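Skenthorpe open day – notes before I forget

July 2024. Got in late, two trains and a bus, missed the welcome talk completely. Somebody handed me a name sticker and got my name wrong, the usual one. I wore it anyway. Too tired to have that conversation at the door.

I went for the identity and belonging sessions, which were upstairs. First was Jagadeesh Pillai on growing up between Tamil at home and English everywhere else. Read from his own diary for most of it. The bit about his mother practicing phone calls out loud before she dialed – I had to look at my shoes for a while. My grandmother did that too.
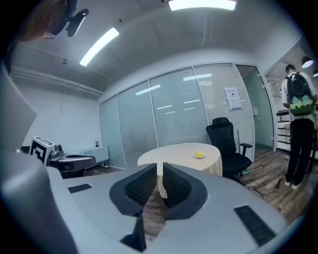 He took questions after, 17 people in the circle, and the first one was where are you really from. He answered it kindly. I would not of.

Then lunch. Sat with two women from the Cinivitz reading group who've been arguing for a year about whether to be a group for mixed families or for everybody. Both had good points. One said her kids get asked about their hair at school and she wants one room a month where that doesn't need explaining. The other married in, and feels she'd be shut out of that room. They shared a dessert, so I guess still friends.
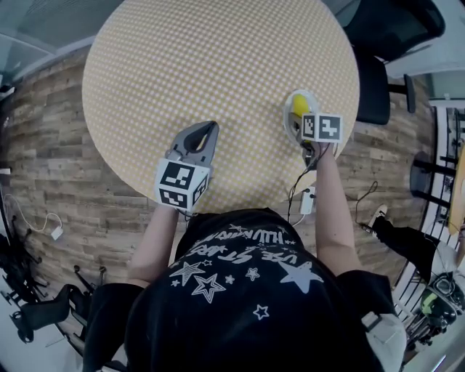

Afternoon was the Lobo letters project. People write to a relative they never got to talk to about race, 1039 letters so far, and they read out four. No names. One was from a man to his white grandfather, maybe ten lines long, and teh whole room went quiet. I started mine on the back of the program and got as far as Dear Auntie.

Skipped the closing panel, bus. Would go again, would get the earlier train. Letters can be sent in until the end of the summer, forms are on the table by the stairs or just ask at the front desk.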